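Utensil Care: Which Tips Are Worth Your Time?

Every March the same spring cleaning lists come back around, and every March they tell you to do things to your spoons that your spoons do not need. I have tried most of them in my own kitchen over the years. A few are good. The rest are somewhere between pointless and a mess.

Oiling wooden spoons. Fine, but you don't need the special stuff. I bought a tin of Gaven board cream for 20 dollars and used it on half the drawer, with plain food-grade mineral oil on the other half. After 3 months I could not tell you which was which. Wipe it on, leave it overnight, wipe off what's left. If the wood doesn't look dry and fuzzy, skip it.

Boiling wooden spoons to "pull out the toxins." You will see brown water and people will tell you it is years of filth. Some of it is old food and oil, sure. A good part of it is just what wood does in boiling water. Do it too often and you get cracks, and then you really do have somewhere for food to hide. Hot water, dish soap, a brush, and dry them standing up.

Lemon and salt. Takes the onion smell off a wooden spoon for a day or so. Does nothing for stains that I can see.

Baking soda paste on plastic. Works on tea stains if you are patient. On clear or see-through plastic go easy, as the paste can leave fine scratches that look worse than the stain did.

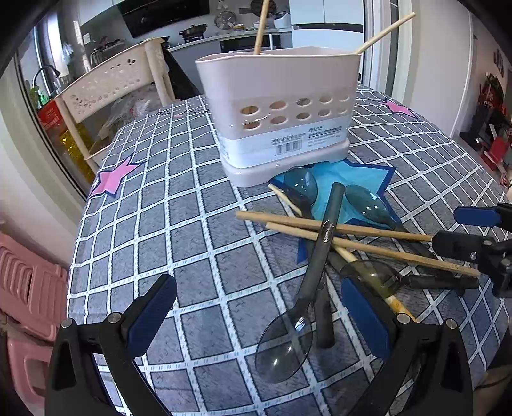 A pink caddy with chopsticks in it, and plastic spoons out on the tablecloth.

Caddies with holes. The holes are supposed to let air in, and I guess they do, a little. What matters more is the bottom. If water can sit there, it will, and whatever you put in head up is standing in it by the handle. Tip the thing over the sink when you think of it and scrub the bottom once a week with an old toothbrush. I don't buy the claim that a caddy with "airflow design" never needs washing. Dillau used to print that on their boxes and mine grew slime like any other.

Rice in the bottom to soak up water. No. You get wet rice.

Sticky labels. Peanut butter gets the credit but any cooking oil will do the same job. Rub it in, give it 20 minutes, scrape with a fingernail, then wash with soap. A hair dryer is quicker on paper labels, though I would not aim one at thin plastic for long.

Dishwasher for chopsticks. Eugeniusz Lis wrote in to say he has run his wooden ones through for 7 years without trouble. Good for him. Mine warped and lost their finish the first winter. Cheap ones are cheap to replace, so do what you like with those, but wash anything lacquered by hand.

If you have a tip that you have tested yourself, send it in. Please don't send the one with the potato again.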